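Why Do We Have Hair?

Posted 2019-03-27 in Body Questions

I got a haircut last week, and when I looked down there was a whole heap of me lying on the floor. It didn't hurt one bit. I've been thinking about that ever since, because if somebody snipped a piece off my ear I would definitely have something to say about it! So why doesn't a haircut hurt? And what is hair for, anyway? You have been sending me hair questions for months (the question box at the Hultham library had a whole layer of them at the bottom), so today we're going to dig in.

What is hair made of?

Hair is made mostly of a stuff called keratin. Say it like this: KARE-uh-tin. Keratin is a kind of protein, and it's tough. Your fingernails are made of it too. So are feathers, horses' hooves, and the horn of a rhinoceros. I love that one. A rhino's horn and the bangs on your forehead are made of the same kind of material!

The part of your hair that you can see and brush and braid is not alive. There are no nerves in it, and nerves are what carry the "ouch" message to your brain. That's why a haircut doesn't hurt.

But wait, you say, it hurts plenty when my brother pulls it. Yes it does! That's a different thing. Each hair sits in a tiny pocket in your skin called a follicle (FALL-ih-kul), and there are nerves wrapped around that pocket. When somebody tugs the hair, the nerves in your skin feel it. The hair itself hasn't felt a thing.

How does it grow?

A lot of people think hair grows at the tip, like a twig. It grows from the bottom. Down in the follicle, new cells are being made all the time, and they push the older cells up and out. By the time they reach the open air those cells have filled up with keratin, hardened, and died.

This means the end of a long hair is the oldest part. If you have hair down to your waist, the tips have been with you for years. They've been to birthday parties you've forgotten. No wonder they get a little frizzy.

The hair on your head grows half an inch in a month, give or take. Some people's grows faster and some people's grows slower, and cutting it makes no difference to the speed at all. My grandmother was sure that a trim made it grow faster. I believed her until I was a grown-up. But the follicle is way down in your skin and has no idea what the scissors are doing up top.

Each hair grows for a few years, then it rests for a while, then it falls out and a new one starts in the same pocket. They don't all do this at once (phew!). At any moment most of the hairs on your head are growing and some are resting. Everybody loses hairs every day, dozens of them. You can find them in your brush, on your pillow, down the drain, and, if you have a sister like mine, stuck to the wall of the shower.

Why don't eyelashes grow down to your chin?

Good one, and it came in more than once. Eyelashes grow for a much shorter time than head hair before they rest and fall out. A hair that only grows for a few weeks or months never gets the chance to be long. The same goes for your eyebrows and the little hairs on your arms. Each part of your body has its own timer.

Curly or straight?

Think about squeezing toothpaste out of a tube. If the hole is round and points straight up, you get a nice straight worm of toothpaste. Now imagine that the hole is more like a flattened oval, and the tube has a bend in it. The worm comes out with a curve. Hair works something like that. Follicles that are bent and oval tend to make curly hair, and follicles that are straight and round tend to make straight hair.

You got the plan for your follicles from your family. Sometimes the plans mix in surprising ways, so a curly-headed kid can turn up in a house full of straight-haired people. Hair can change as you get older, too. I had hair as straight as spaghetti until I was twelve, and then one summer it went wavy and never went back.

Where does the color come from?

From something called melanin (MEL-uh-nin). It's the same stuff that gives color to your skin and your eyes. There are two main kinds in hair. One kind makes hair brown or black, and the other makes it reddish. Lots of the dark kind gives you black hair, a small amount gives you blond hair, and if you have mostly the red kind, you guessed it.

When people get older, their follicles slow down and make less melanin. With only a little bit in it a hair looks gray, and with none at all it looks white. Some people start to go gray in their twenties and some are nearly seventy. It doesn't mean they're sick, and it isn't because their children are noisy, whatever my dad used to tell us.

So what is hair FOR?

Lots of jobs! The hair on your head shades your scalp from the sun and helps keep it warm in the cold. Eyebrows steer sweat away from your eyes. Eyelashes help keep dust out, and they're so sensitive that if something brushes against one, you blink before you've even thought about it. The hairs inside your nose catch dust and other bits on the way in (and yes, that is part of what boogers are).

Then there are the fine hairs on your arms. Try this. Shut your eyes and have a friend touch just the tips of your arm hairs with a feather or a scrap of paper, without touching the skin. Can you tell? Most people can. Your hairs are working like tiny levers, and the nerves around the follicles notice when they wiggle. It's handy for finding out that a bug has landed on you.

And goosebumps? Each of those little hairs has its own teeny muscle. When you're cold or scared the muscles squeeze and the hairs stand up. On a furry animal this fluffs up the coat and holds in warm air, or makes the animal look bigger. You've seen a frightened cat do it. We have so little fur that it doesn't help us much, but our skin does it all the same.

When hair gets in the way

Remember all those hairs that fall out each day? They have to land somewhere. At home that's no big deal. It's a bigger deal if you make sandwiches for a living, or mix medicines, or put together tiny parts that must not have one speck of fluff on them. So in some jobs people cover their hair. You might have seen cooks in hairnets in the school cafeteria, or nurses and doctors in soft, puffy caps. Bakers wear hats, and plenty of people who work in labs and factories tuck their hair up under a cap before they begin.
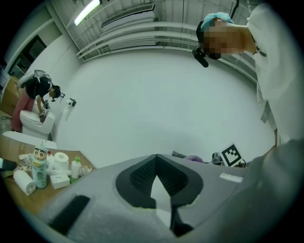 A light blue hair cap, worn with a white lab coat.

If you ever get to visit a place like that, you may be handed a cap of your own. I got one on a tour of a cheese factory in October, and I thought I looked terrific. All of your hair has to go inside, bangs too. People with beards sometimes have to wear a net for the beard as well. (It goes over the ears, like a hammock for your chin.)

Long hair can be a problem around machines and flames too. That's why your science teacher tells you to tie it back.

Things you can try

Look at one of your own hairs with a magnifying glass. Pull it out of a hairbrush, please, not out of your head. Lay it on white paper if it's dark and on black paper if it's light. See if one end has a tiny pale blob on it. That's the end that was down in the follicle.

Next, wet a hair and stretch it very gently between your fingers. It gives a little, doesn't it? Wet hair stretches more than dry hair, and it's easier to damage too, so go easy with the comb after your bath.

On a dry day, rub a balloon on your head and then lift it up slowly in front of a mirror. Your hair will reach for it. That's static electricity, and I'm saving it for another page, because I have a lot to say about balloons.

Words from this page

Keratin: the tough protein in hair, nails, hooves, and feathers.
Follicle: the tiny pocket in your skin that a hair grows from.
Melanin: the stuff that gives hair and skin their color.
Scalp: the skin on the top of your head, under your hair.

Next time I'll be answering the question "Why do fingers get wrinkly in the tub?" If you've got one of your own, drop it in the box at the library, and please write the question in big letters. I've been trying to read one about "snails or nails" all week and I still can't tell which it is.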